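Why I stopped believing the bins

2021-06-22

I have been sorting my trash for most of my adult life and I would like to know where it goes. I don't mean the general idea of where it goes. I mean the yogurt tub I rinsed this morning, with the lid off and the foil peeled, which the sticker on our cart says is welcome. Where is it in a month?

This started in April, when our town switched haulers. The old one took plastics one through seven, or said so. The new one, Stendness, takes one, two and five, and sent a glossy card to every house to tell us (glossy card, by the way, is listed on the card as not accepted). I had put the other numbers in that cart for years. So either the old hauler had somewhere to send them and the new one doesn't, or they went to the landfill the whole time and I was washing garbage. I called and asked. A pleasant man told me the old program had "different end markets." I asked him what those were and he said he would have to get back to me, and he has not.

My neighbor Pilar Saavedra thinks I should let it go. Her view is that sorting is like voting, you do your part and don't demand to see your own ballot counted. I see the appeal. But with voting there is at least a number at the end that somebody else can check. With the blue cart we get a calendar and a cartoon raccoon.

What I do have is the annual summary, which took me two emails and a form to get. It says our town collected 855 tons of mixed recycling last year and "recovered" 719 of them. That sounds pretty good until you look for the meaning of recovered. It's on the last page, in the small type, and it means the material left the sorting building in a bale. It does not mean that anyone turned the bale into anything. A bale can sit in a yard. It can be sold to a broker who sells it to another broker. A bale can get rained on and be thrown out, and as far as I can tell it has still been recovered.

I'm not saying that happens to most of it. I don't know, and I have come to suspect that the people who print the summary don't know either. Cardboard and cans I believe in. There has been money in scrap metal for as long as there has been metal, and the box my dog food comes in says it's made from other boxes. It's the plastic I've gone sour on. A company that makes a thing nobody can reuse gets to put three little arrows on it, and then it becomes my job.

The newest promise is that better sorting will fix everything. The Stendness card has a whole paragraph on it. Cleaner bales, higher prices, less waste, and all we have to do is be patient while the "next generation" of equipment comes in.

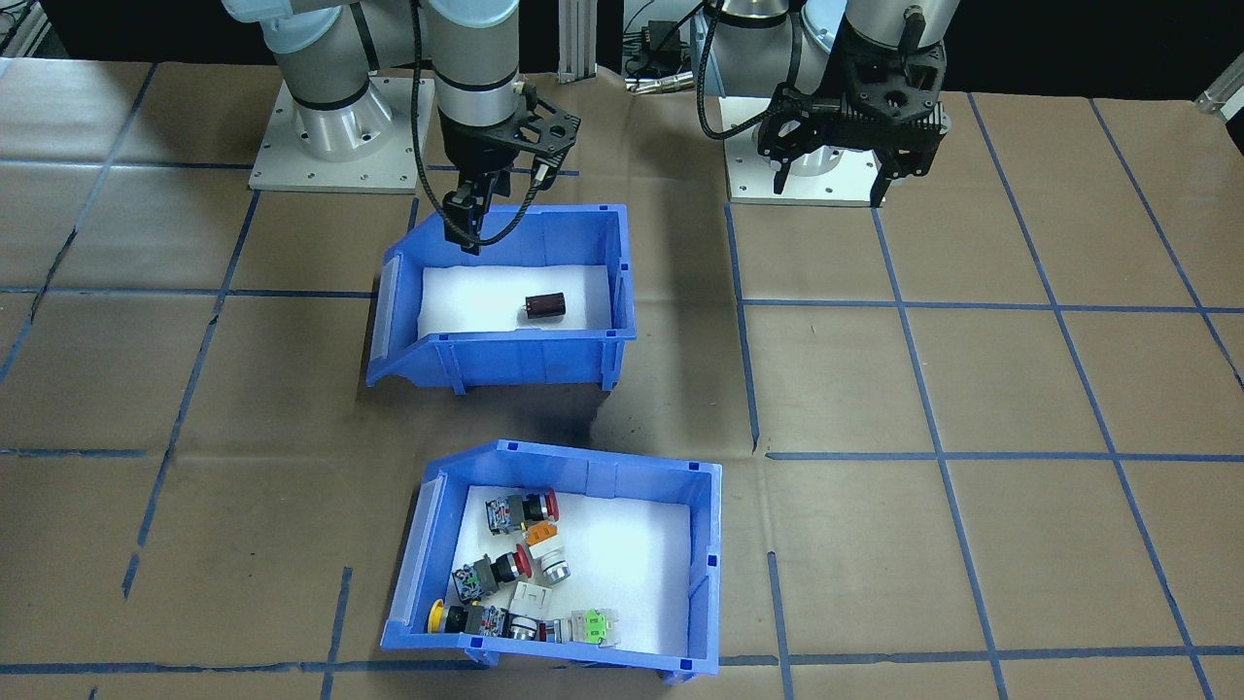 Maybe so. I remember patience being asked for when they took away the separate paper bin, too. Single stream was going to raise participation and it probably did, since people will put anything in a cart that big. The one time I lifted my own lid on pickup morning there was a garden hose in there. I don't own a garden hose.

But say the sorting gets perfect. Say every number six clamshell ends up in a neat pile with all the other number six clamshells. You still need someone who wants the pile. If it costs more to melt it than to make new, it stays a pile, and sorting it more carefully only gives you a tidier one. I put this to the pleasant man's supervisor and she told me it was "a great question."

So what do I do now? I still put out cans, cardboard, and bottles with a one or a two on them. I've quit washing anything I don't believe in, which saves some hot water. We buy yogurt in the big tub and I use the empties for screws and for starting tomatoes, and yes, I now own 34 of them and my husband has asked about that. I switched to bar soap. The first bar turned to mush in the dish and I went back to the pump for a week before I found one with a rack.

I've also written to the town to ask that the summary include one extra line, the name of whoever bought each kind of bale. They have 20 business days to answer. If they do I'll post it, whatever it says.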